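The tidying job failed again on Friday, on attempt 297, and this time it failed with style. I'd asked the simulated robot to go to the green dresser, open a drawer and stop. It reached the dresser well enough. Then the wrist went on turning, the arm followed it, and the log filled up with the word "reached", which is Estovo's way of telling you it has stopped listening.

What bothers me is the stop. I have a force limit on the arm, set low, and a second one in Pitport that is meant to catch whatever the first one misses. Neither went off. As far as either of them knew, it was a lovely quiet evening at home.

I saved a couple of views from the run and sent them to Begoña Nieto, who wrote most of the limit code and takes these things personally.
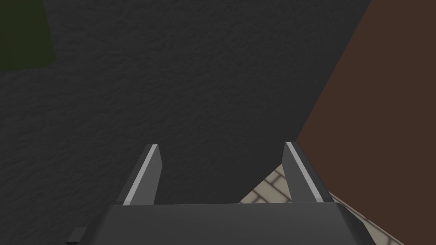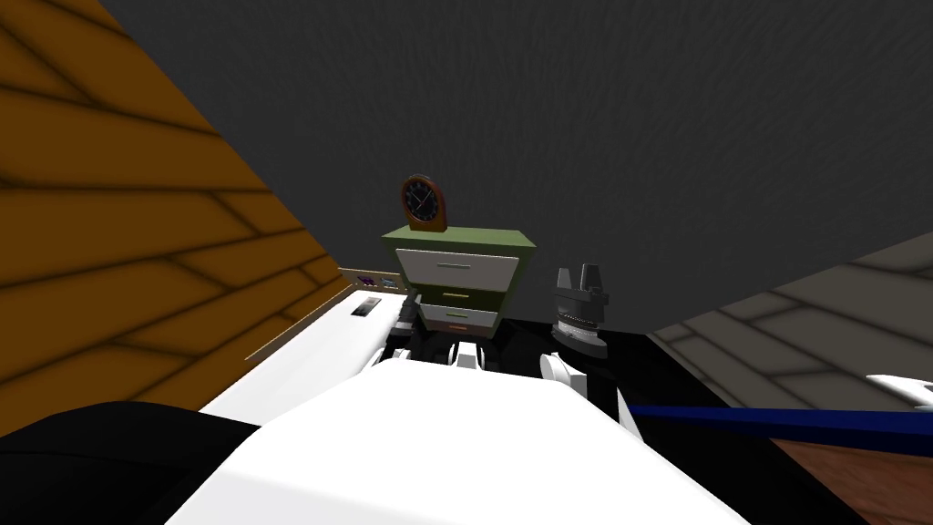

## What Begoña found

She had it in 11 minutes, which was a bit rude. The force limit reads from the wrist sensor, and the wrist sensor was publishing under its old name. I'd renamed it in August to make things neater. Pitport looked for the old name, found a stale reading of zero and was perfectly happy with it – a missing sensor and a contented one look the same from there.

So both limits had been watching a number that never moved. On a real arm that's somebody's fingers, and I did go a bit cold thinking about it.

Changes so far:

- a reading older than 2 ticks now counts as a fault
- Pitport won't start if a sensor name doesn't match
- I'm not allowed to rename anything without telling Begoña

The last one was her idea. The wrist still over-rotates, by the way. I've had six goes at that and all I have to show for it is a robot that now stops promptly while facing the wrong way.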